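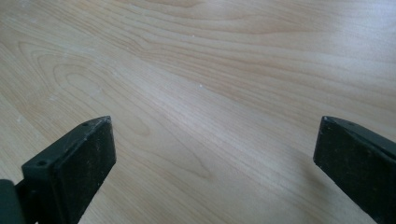 View from the wrist camera, fingers open over a wood-grain top.

Stesel handheld gripper, second version: review after 1,122 recordings

We bought the Stesel to collect demonstrations for a pick-and-place policy. It is a hand-operated two-finger gripper with a camera fixed above the jaws. The operator squeezes a trigger, the fingers close, and the unit logs video, jaw width and motion to a card. It replaced an older Pacheco unit, which was heavier and needed a cable to a laptop.

Camera and field of view

Both fingertips stay in view with the jaws open, low in the picture at either side, and there is a wide stretch of work surface between them. That matters for training, as the policy has to judge the gap from the image alone. The left finger takes up more of the picture than the right. Stesel says the offset is within tolerance. We left it alone, but anyone mixing data from two units should compare them first.

Exposure is automatic and cannot be locked in the supplied software. Under daylight from one side, pale tabletops wash out towards the light. The grain is still easy to make out, and small crumbs show up as white specks. Mwende Mabula, who runs our labelling, asked for tables to be wiped between sessions after the first model began reaching for specks. A manual exposure setting would be welcome.

Fingers

The fingers are matt black and reflect little, so they separate cleanly from a light background. Against a dark mat they are hard to segment. The finish picks up pale dust and scuffs, mostly on the flat faces. Wiping removes the dust and leaves the scuffs. There are small round holes along the sloped top edges. Spare fingers are sold only in pairs.

Recording

Of the 1,122 recordings, 98 were thrown out. Most of those were lost to tracking: on a plain surface with nothing else in view, the position estimate drifts, and the software does not flag it until export. Putting a printed sheet at the back of the table cured most of it. We also keep short clips with nothing between the fingers, which are used as negative examples. The export tool labels these as failed grasps by default, and the label has to be changed by hand, one clip at a time.

Battery life was 83 minutes with the camera running. Charging is slow. Leobardo Espinoza did the longest sessions and found the trigger spring too stiff for repeated work; the lighter spring from Sindton fits without changes.

Verdict

Good optics placement, sound fingers, poor export software. The Oltthorpe unit has better tracking but hides one fingertip when the jaws are fully open, so we are staying with the Stesel for the next batch. The exposure lock is promised for the January firmware.

Score: 3.5 out of 5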